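Monday, May 20, 2019
Truswood Hand Drawing Circle, minutes

Present: Mirela Bragança (chair), Gebremedhin Fikre, Magdalini Koutsoukos, Kátia Cavalcanti. Hamish Bright came in during item 2 and took over the notes from Kátia, so the handwriting changes there and so does the spelling.

**1. Last minutes**

Read and agreed, with one fix: the charcoal workshop was led by Magdalini, and she would like the credit for it! Corrected.

**2. Palms**

Most of the evening went on this and it was time well spent. Gebremedhin brought his new studies, all done at very close range, and we passed them up and down the table twice. He has stopped starting with the outline. He puts the long creases in first, lets the skin fold around them, and adds the fine wrinkles last with a hard pencil (or leaves them out where the light is strong). Mirela loved the one with the light coming through between the fingers, where the paper is left bare and the edges just melt away. Kátia asked how he kept the shadowed finger so soft. Answer: the side of the pencil and a lot of patience.

Agreed that palms will be our theme for the Holanda show. Everyone is to bring 2 finished pieces to the next meeting, any medium.

**3. Holanda show**

Magdalini has been over to see the room and came back delighted. There is good daylight on the long wall and we can hang up to 49 small works if we keep the frames plain. Hamish would rather hang fewer and give them space. Talked back and forth, no vote taken. Magdalini will draw up a wall plan both ways.

Hamish also suggested a table where visitors can sit down and draw their own hand. Big yes from all of us. Kátia will cut the paper, 600 sheets, and we can use the leftovers in the fall.

**4. Supplies**

Diltard has the heavy cream paper back in stock. Mirela to order. The Nitine pencils went over well with everybody except Gebremedhin, who finds them waxy and will stick with his own.

Agreed to spend up to $60 on clips and hanging wire.

**5. Warm-ups**

Kátia's five-minute warm-up is staying. Hold your free hand close to your face, close enough that it goes a little blurry, and draw only the big shapes and the darks. We did it again before the break and the results were wonderful, really loose and bold. Magdalini's went straight up on the board. Kátia will run the next one too, this time with the lamp behind the hand.

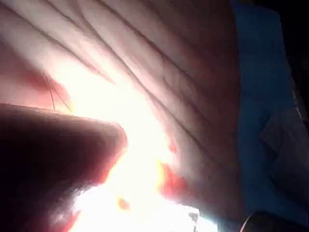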